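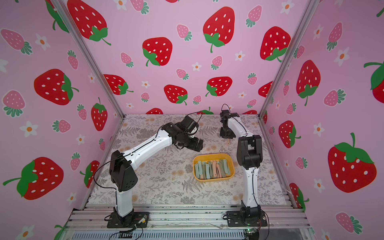

The two-arm booth at Nelleck, with a tray of clips between the arms

I got to run this booth at the June open day, and so many of you asked how to set up your own visitor demo that I'm writing it all down. Gaétan Melnyk taught me most of it (thanks, Gaétan!).

Step 1: Pick parts people can see

Go for two colors and a bright tray. I love flat clips for this. Set the tray where both grippers can reach it, then try each arm slowly before you let anyone near the controls.
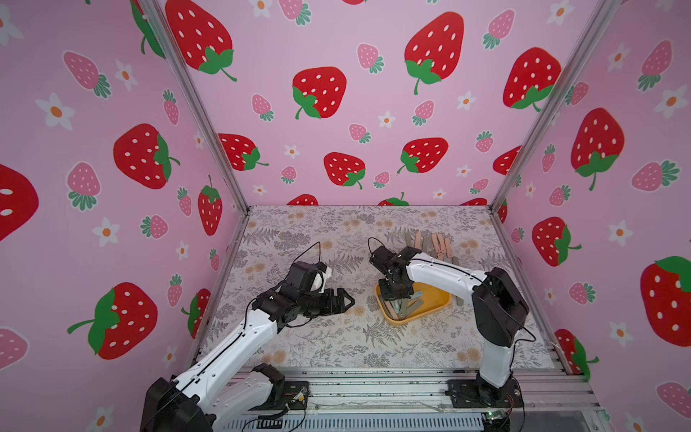 Step 2: Keep turns short

Give each visitor 2 minutes and one job, like moving a green clip out of the tray. Kids pick it up crazy fast! Grown-ups want to talk first (let them).

Step 3: Show the wrist view

Put the wrist camera up on a screen next to the booth. People crowd right in for it,

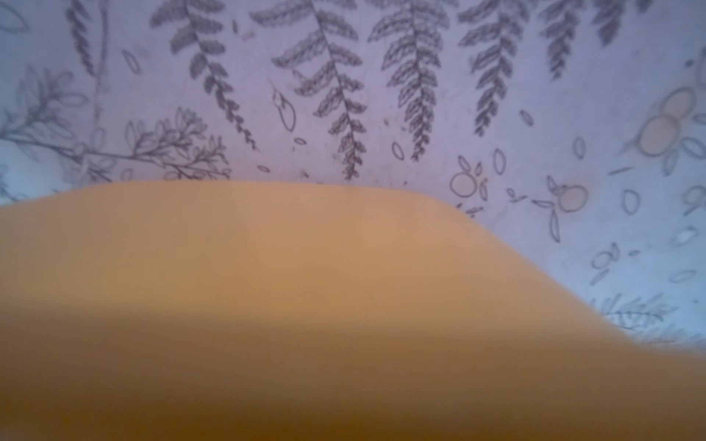
and that's when the good questions start, so leave 10 minutes between groups.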